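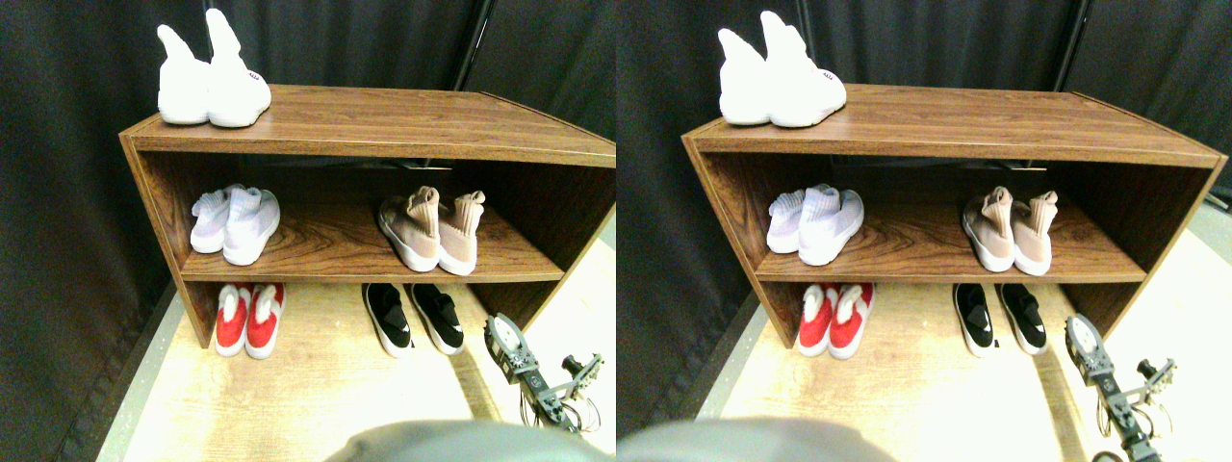

Print this page | E-mail this page

26 July 2021
By Roswitha Frei

Section 9: Comparing two grippers on the shoe rack

Do this section only after the arm has passed the joint check in Section 8. If you have one gripper and no plans to buy another, skip to Section 10.

The Estira data sheet says its hinged gripper handles "all common household objects." The Iltora sheet says much the same of theirs, in a bigger typeface. Neither sheet lists the objects. Shoes are a fair way to find out what the claim is worth to you: some have stiff soles and some have collars that fold the moment a finger touches them. Treat any number you didn't measure on your own floor as advertising.

9.1 Before you start

You need the arm, both grippers, the stereo camera, the Vikumgate controller with its supply, a low rack with one middle shelf, and five pairs of shoes. Use at least one pair with tall knit collars and one dark pair. A rack full of identical stiff shoes will make either gripper look good.

CAUTION: Switch off the controller and wait for the joints to go slack before you change a gripper. The stop command in the software does not remove power. Support the arm with one hand while it goes slack.

9.2 Setting up the rack

1. Stand the rack on a hard, level floor. Carpet lets it creep when the arm pushes.

2. Hang plain dark cloth behind it. The older edition of this guide said any wall would do. We tried several walls and would not repeat it.

3. Put one pair on top toward the left end, one pair at each end of the middle shelf, and two pairs on the floor underneath. Leave the middle of the shelf clear.

4. Place the arm at the right end of the rack. Run it by hand through its reach with the power off. If it can't get to the right end of the shelf without leaning on the side panel, move the base, then repeat.

5. Tape the outline of the base and of each rack foot on the floor. People skip this step and then wonder why the second gripper did worse.

6. Route the cables so that no loop can catch under the rack. Check again with the arm raised, because slack moves.

NOTE: The controller will let you store the rack position as a "scene" and promises to correct for small shifts. Ours corrected some shifts and made others worse. Use the tape.

9.3 Checking the camera

1. Open both views on the controller screen. The same shoes should show in each, with a sideways offset between them.

2. Look at the bottom edge of both views. A blurred gray shape there is part of the robot's own body. It can stay, provided it doesn't cover a shoe you intend to pick.

3. Compare brightness. White shoes on top of the rack wash out first. Lower the exposure until you can make out the edge of the sole in both views.

4. Now look at the dark pair in the shadow under the shelf. If you lost it in step 3, bring the exposure back up a little and accept a compromise. The automatic setting claims to solve this. Leave it off for the comparison, or you will be testing the exposure as well as the gripper.

9.4 Approach test

Run this test for both grippers before any lifting.

1. Set the speed limit to 9 percent.

2. Send the gripper to the pair at the right end of the middle shelf. Stop it beside the shoes without closing.

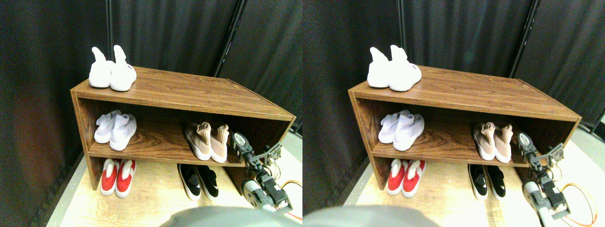
Figure 9-2. Gripper raised beside the beige-pink pair at the right end of the shelf.

3. Check the clearance to the shelf and to the top panel with your own eyes, standing to one side. The clearance shown on the controller is worked out from the model of the arm, and the model knows nothing about your cables.

4. Back the gripper out and repeat from the same start position. If it stops somewhere noticeably different, go back to Section 8. Lifting results from that arm will be worthless.

CAUTION: Keep hands out from between the shelf and the top panel while the controller is on, even at low speed.

9.5 Lifting test

1. Set the grip force to 259 on the controller scale. The scale has no stated unit. We asked Vikumgate twice.

2. Try every shoe with the first gripper, then put everything back to the same layout.

3. Change the gripper with the power off, reload its settings file, and repeat the whole run. Do not reuse the first gripper's file, whatever the "universal profile" label suggests.

4. Write down each failure by kind: missed, slipped, crushed collar, or hit the rack. A single success percentage hides which of these you have.

5. If collars crush, lower the force and start both grippers over. Do not go above 800 with knit shoes.

NOTE: Kelechi Isah keeps the log sheet for this test. The Obi script fills it in automatically, but it records a shoe as lifted when the fingers close, whether or not a shoe is between them. Fill it in by hand until that is fixed.

Error 66 during a lift means the wrist motor is overloaded. Switch off, free the shoe, and see Section 12.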